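Chapter 2
Bowls, Cups and a Green Cloth: Your Team's First Sorting Task

If you have come to this chapter straight from the wiring exercises, take a breath, because we are going to slow down a little. Every fall I watch new teams rush to the hardest thing an arm can do, and every fall I send them back to the dishes. There is nothing childish about the dishes! A bowl is round, shiny, and open at the top, so an arm has to meet it at the rim, and a cup set inside a bowl asks for a good deal more care than a cup standing by itself.

The task comes from the Tangen Cup, the student contest that Margit Aasen started in a school lunchroom, and the rules still fit on one page. A team gets one arm, one table, and a set of plastic tableware in mixed colors. The arm must gather the pieces into nests, and a perfect round is worth 200 points. Our own club at Sellberg meets on Wednesday afternoons, and we have spent more of those afternoons on this one table than I would care to admit to the parents.

As you look through the next few pages, pay attention to where the arm stands in relation to the pieces — it matters more than most beginners expect. 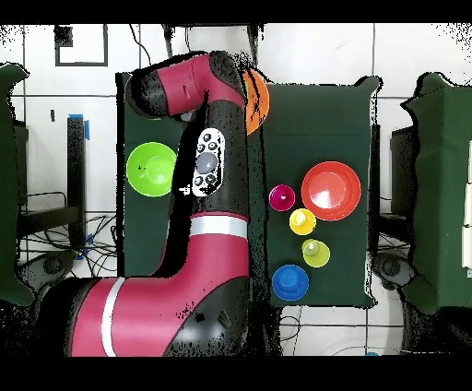
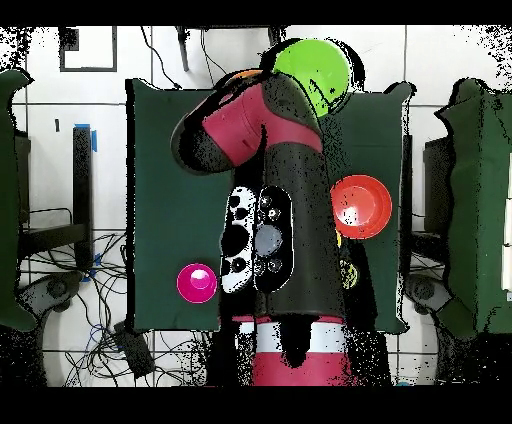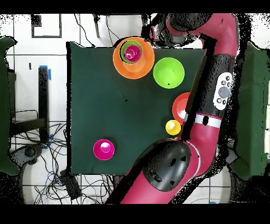

Orange, green and magenta, one inside the other. 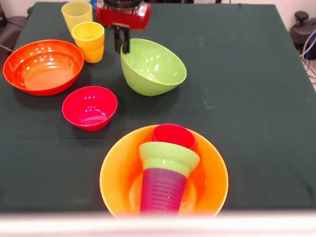
2.1 Before You Write Any Code

Sit down with your team and a pencil. Draw your table from overhead, put in the base of the arm, and shade every part of the table that the forearm could hide from a camera mounted up high. Then pick two pieces and talk through the moves, out loud, one person playing the arm and another giving the orders. It feels silly for a minute or two — do it anyway, and write down each order as it is spoken.

Keep the list in your team notebook. In Section 2.2 we will turn it into your first Pronditz program, starting with a single cup.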